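Home Docs Datasets Releases Contact

Rukska Household Word List — Data Card

Version note, 18 Apr 2021. Maintained by Kamonchanok Chantharasri and Abdelghani Lamrani for the Rungrueang Language Archive.

Summary
The Rukska list contains 3,737 entries for rooms, furniture, kitchen goods and everyday tasks, given in Thai with English glosses. It is intended for dictionary work and classroom use. Of these entries, 855 carry a regional label and 427 carry a usage note.

Sources
Entries were collected from written questionnaires and from the household papers of Boonsong Suksawat, which the Archive has held since July of the previous year. Spelling follows the questionnaire unless the editors marked an error.

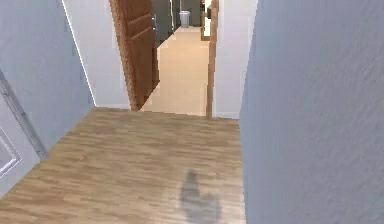
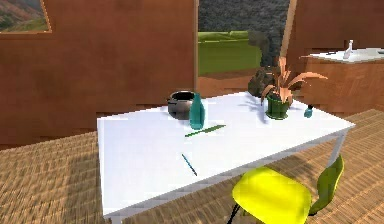
Rendered interiors: a hallway, a table with a pot and a bottle, and a blue-gray surface.

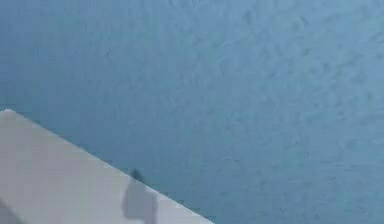

Fields
headword — Thai script, one form per row
gloss — English, lower case
region — blank where the speaker gave none
note — free text, up to 1,000 characters

Known limits
Older speakers are better represented than younger ones. Words for cleaning and storage are thin in this release. Loanwords were labeled by one editor, Panya Sriwong, and have not had a second review.

License and citation
The list may be copied and changed for noncommercial use, with credit to the Archive. Corrections should be sent to the maintainers with the headword and the row number.

12 shares | 3 comments

This site uses cookies. Accept | Settings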